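Week 4 notes: from greybox to a lit room

Hello again, everyone. These are the notes to go with Tuesday's session, written up a bit more fully than I managed to say them, as we lost a good chunk of the hour to the export question (a very good question, and I've put the answer further down). If you missed the class you should be able to follow along from these on their own, with the Hollis starter scene open beside you.

We're still building the storeroom from the Listilgate level. By the end of this week I'd like all of you to have the room blocked out, unwrapped and lit, even if the lighting is a bit rough.
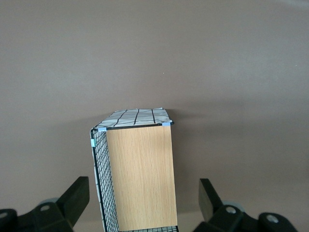
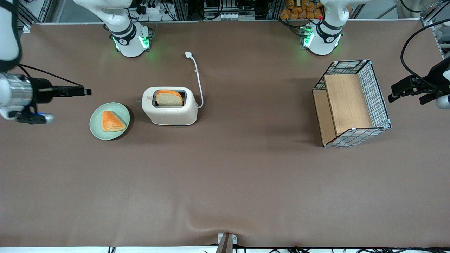 ## 1. Blocking out

Start with plain boxes. I know it's tempting to go straight for the nice prop with the bevelled edges and the little brass handles, and I've done it myself more times than I'd like to admit, but a room made of grey boxes tells you far more in ten minutes than one lovely cupboard does in an afternoon. Walk your player camera through it. Can you get round the shelves? Does the door feel like a door, or like the entrance to a cathedral?

Please work in metres, and please apply your scale before you do anything else to a mesh. If a bevel comes out wider on one side than the other, unapplied scale is nearly always the culprit.

- Walls on a half-metre grid
- Doorways 2.1 m high, a touch taller than real life (the game camera makes everything feel lower)
- Origin of every prop at the centre of its base, so it sits on the floor when you drop it in

## 2. Keeping an eye on triangles

The budget for the whole storeroom is 1,000 triangles per large prop and a good deal less for anything small. Digby Tuhiwai kindly let me show his crate in class, which came to 785 with the lid on and then dropped to 124 once he'd taken out the inside faces and the bevels that you'd never see from standing height. It looked the same from the doorway, and I think a few of you were quite surprised!

Things worth deleting:

- faces pressed flat against a wall or the floor
- edge loops left over from an earlier idea
- the backs of drawers that never open

Keep your loops where the outline bends. A chair leg seen against a bright window needs a few more sides than one tucked under a desk, and you can be as mean as you like with the second one.

## 3. Unwrapping and the shared texture

All of the props share one texture sheet, the Brilalwood sheet, so your UVs need to land on the right strip for each surface. Long planks go along the top, end grain sits in the small square on the left, and painted metal is the bottom row. Scale your islands until the grain looks about the same size from one prop to the next. The checker material in the starter scene is there for this, so do switch it on.

One small thing that catches people every year: turn the islands so that the grain runs along the length of the board. Sideways grain on a shelf looks odd even to people who couldn't tell you why.

## 4. Lighting

We only need 4 lights in the room. One large soft one through the window, a weak fill from the opposite corner, a lamp near the door, and a very dim one behind the shelves to stop them turning into a black lump. Put the window light in first and leave the others off until you're happy with the shadows it gives you. If you turn everything on at once you'll spend the evening chasing your own tail.

Bake the static lights last. If you see dark seams along the corners, add a little more padding between the islands in your lightmap UVs and bake again.

## 5. The export question

Isla Ashby asked why her shelves came in lying on their backs. Blender treats Z as up and Unity treats Y as up, so something has to give on the way across. Apply your rotation in Blender, then use the Fukik export preset from the class folder, which has the axes set already. Check one prop in the engine before you send the other twenty. If it's still wrong, look for a parent empty with a rotation on it, as that was what had happened in Isla's file.

## For next week

Bring the lit storeroom and one prop of your own choosing, any object from your kitchen or your shed will do. Save your file under your surname with the week number after it, and pop it in the shared folder before class so that I can open them all on the big screen.

Optional, if you've got the time: try the same room at night with only the door lamp on, and have a look at which props disappear.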